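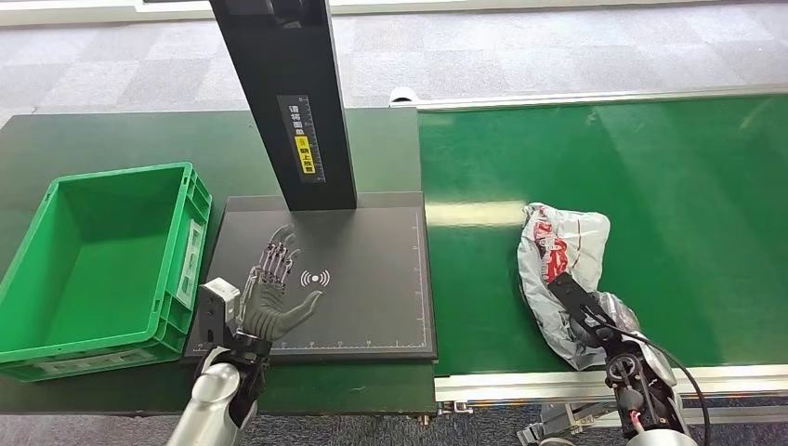

One reader of the May draft objected that first-pass read rate is a poor measure of label quality on film bags, because an operator who flattens the bag before presenting it will hide most of the defects that the measure is meant to expose. The objection is accepted in part. First-pass rate is kept as the main outcome in this section, but it is reported next to the share of bags that were relabeled, which does not depend on handling at the scanner in the same way.

Figure 4. Scanner post and scanning pad, with a green conveyor belt at right.

4.2 Label placement and read failure on flexible packaging

The sample consists of 2,577 film bags processed at the Gusside returns depot over 30 working days. All bags carried a single linear barcode printed by direct thermal transfer on a paper label with permanent adhesive. Bags with two or more labels were excluded at intake, as were bags with an address label placed over an earlier one. Rigid cartons passing through the same depot are treated in Section 4.3 and are not used here as a control group. Their labels are larger and come from a different supplier.

Each bag was assigned to one of three placement classes. In class A the bars run across the short side of the bag, well clear of the seal. In class B the bars run along the long side. Class C covers any label that touches or crosses a seal, a fold line or the closing flap. Where a label could be placed in two classes, class C took priority. Bag fill was recorded as low, medium or high from the depot's own intake form. Fill is a coarse variable, and the boundary between medium and high was set by the depot without reference to this study.

A read was logged as first-pass if the decoder returned a valid string with a correct check digit on the first presentation. A bag that failed three presentations in a row was keyed by hand. Keyed bags were then relabeled if the printed number under the bars was also hard to read, or if the bag was due to leave the depot again. Of the full sample, 913 bags were relabeled. Most of these belonged to class C, and within class C the low-fill bags did worst. Low fill lets the film buckle under the label, so that the bars no longer lie in one plane and their apparent widths change along the scan line.

The difference between classes A and B was smaller than expected. Earlier work on pouches had suggested that bar direction would matter as much as distance from the seal. In the Gusside sample, the effect of direction appears only at low fill and disappears once labels within a thumb's width of the seal are removed. Two explanations remain open. The film used by Brendalero, whose bags make up the larger share of the sample, is stiffer than the film used by Comside, and stiff film tends to crease along one direction. It is also possible that the decoder's own averaging across scan lines removes most of the effect before it can be logged. 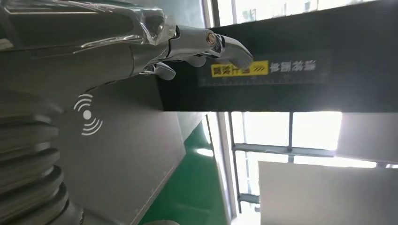

Does a larger label solve the problem? A larger label helps on medium and high fill, but on low-fill bags it is more likely to reach the seal, and the gain is lost.

To test this point, a further 200 bags were fitted with a label of the same height and greater width. They were distributed evenly over the fill levels and passed through the depot with the normal flow. Staff were told that a new label stock was in use but were not told which outcome was being measured. The wide labels gave fewer hand-keyed entries at high fill. At low fill there was no clear change, and several labels that would have been class A in the standard size had to be coded as class C.

Print contrast was checked on a subsample with an Ionescu verifier, using the supplier's default settings. No relation was found between contrast grade and placement class, so poor printing can be set aside as a source of the class C result. Labels from the end of a roll were slightly lighter but still passed. Adhesive lift at the corners was noted on the intake form only when it exposed part of the barcode, and it is therefore under-reported. The coding sheet used for placement is given in Appendix B.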